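Church got a nasty letter before our outdoor service, do we report it?

Posted by Kheri Wanyama

Hi all! I help out with greeting at a small church in Calstead (building dates to 1822, so the doors barely lock, which doesn't help). Last month someone slid a letter under the office door saying our pastor would "get what's coming" if he preached again. No name on it. He wants to shrug it off and pray for whoever wrote it, which is so like him, but we have an outdoor service in June and I'm losing sleep. Do the police even care about one letter?

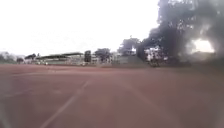
The paved ground, with the old white line

We usually get 29 families, plus whoever wanders over from the Yeon apartments. I don't want to scare anybody off, I just want to know what normal people do here.

Posted by tedilau_mom

Yes, report it! Call the non-emergency number, ask for a report number and write it down. Put the letter in a paper envelope and stop passing it around (we had 3 people handle ours before anyone thought of that, oops). Ours was back in 2000 and an officer still came out, took it seriously and parked near the door for a couple of services. If the person shows up or you get a new threat with a time or place in it, call 911 right then. And tell your greeters, even if the pastor would rather keep it quiet.

Posted by bigdave_c

get a camera. my brother in law put a Trendus one on his porch, works ok

Posted by Ruthless_Ruth

What tedilau_mom said. Also ask your insurance company, mine had a free checklist for churches.

Related
Can a church ban someone from the property?
Neighbor keeps yelling during choir practice
How do I get a copy of a police report?

Contact us | Copyright Tedilau Community Help | Back to top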